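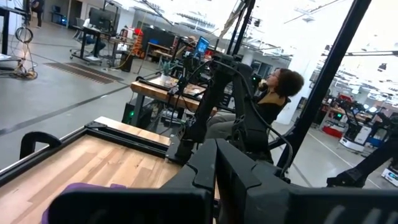 Harnstead robotics workshop, two-arm table station.

1/ The Harnstead workshop has issued its upkeep routine for the Doma cell, our tabletop station with two arms on an extrusion frame. A short summary follows.

2/ Before each session, staff check the frame bolts and both arm bases. Cables must hang with enough slack for full reach - a tight loop at the upper joint is grounds to stop.

3/ The tabletop is then laid out for the pencil case task. Both grippers are opened and closed by hand control before any program is run.

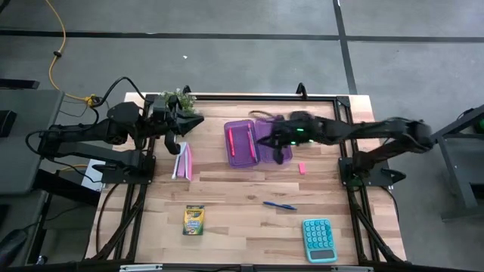 Siqueira asks whether finger pads should be replaced as a pair. They should. Uneven pads shift the grip to one side.

4/ Wrist cameras are checked last. Lenses are wiped with a dry cloth, and the view is compared with the reference picture stored under job 2064.
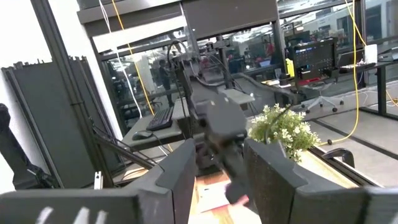
5/ Faults found in August

Three cable clips had worked loose and were replaced. The right arm was re-zeroed after the clips were fitted.

Sep 25, 2020

Recent posts
Drustomen controller: update notes
Doma cell: spare parts list
Gripper pads, part 2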